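Ovska Materials Recovery Center
Sorting Hall Gallery

Home | Visit | Collections | Gallery | Drop-off Guide

Introduction

The Ovska Materials Recovery Center receives household goods, packaging and mixed kitchen items from residents of Wumham and the surrounding townships. This gallery presents the work of the sorting hall and its supporting rooms, with notes on the equipment in regular use and the kinds of items that pass through it. It is intended for residents, school groups and partner organizations who wish to know what becomes of the contents of a mixed bin after it leaves the curb.

The gallery was last revised on May 5, 2025. Several entries are awaiting new photographs, and the notes for those entries have been kept in place so that the numbering matches the printed visitor leaflet. Entries may be viewed in any order.

1. The Receiving Door

Deliveries enter on the north side of the building. Each load is weighed, given a slip and placed in the holding area. The longest slip number on display in the corridor, 497, belongs to the first full season of operation. Residents who bring items in person should use the smaller door to the left, which is open during posted hours.

Photograph to follow in June.

2. The Mixed Bin

Mixed items are examined in deep open bins before they are divided by material. The bins are heavy, plain and easy to rinse, and they remain in service for many years. Scratches and scuffs are expected and are not grounds for replacement. A bin is withdrawn only when a wall has split or the base no longer sits level.
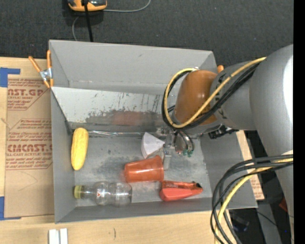 Mixed items in a gray bin on the wooden tabletop, among them a clear plastic bottle with a yellow-green screw cap, a translucent orange-red cup and a yellow ear of corn. The bottle and the cup lie on their sides. Scuffs and short black scratches mark the sloping panel at the back, and the floor of the bin is smudged.

3. Bottles and Caps

Clear bottles form the largest share of the plastic received at Ovska. Residents are asked to empty each bottle and return the cap to it before drop-off, as loose caps are easily lost among larger items. Colored caps are accepted. Labels may be left in place.

The display shelf beside the hall entrance holds 29 caps in different colors, collected by pupils of the Drevis School during their spring visit. The shelf may be viewed without an appointment.

4. Cups and Tableware

Rigid cups, plates and bowls are kept apart from bottles. Items in good condition are set aside for the reuse shelves, where residents may take up to four pieces per visit. Cracked or clouded pieces are sent on with the hard plastics. Glass and ceramic tableware should be wrapped in paper and handed to a member of staff at the counter, and should never be placed in a mixed bin.

5. Food and Play Food

Food scraps belong in the green collection and should be removed from mixed loads at home. Play food is a separate matter. Toy vegetables, fruit and kitchen sets are welcome at the toy counter, provided that they are clean and contain no batteries. Sets need not be complete. Families with questions about a particular item may bring it to the counter for advice.

6. The Angelovski Room

The Angelovski Room is the Center's teaching space. It seats 30 visitors and is used for school sessions, evening talks and staff training. Tables are arranged along the longer wall so that groups can stand on both sides of a bin and handle its contents. Gloves are supplied in adult and child sizes. Food and drink are not permitted in the room during sessions.

The standard school session lasts nearly two hours and includes a tour of the receiving door, a sorting exercise and a period for questions. Teachers are asked to confirm numbers one week in advance.

7. Outgoing Materials

Sorted materials leave by the east gate in covered containers. Each container carries a card stating its contents and the date on which it was closed. The gate area is not open to visitors, although it can be viewed from the raised walkway at the end of the tour.

Photograph to follow in June.

Use of Photographs

Photographs in this gallery may be reproduced for classroom and noncommercial use with credit to the Ovska Materials Recovery Center. Requests for larger files, or for permission to use a photograph in print, should be addressed in writing to Gorazd Berisha, Head of Public Programs, at the main office in Wumham. Please state the entry number and the intended use.

Back to Gallery Index | Book a School Session | Contact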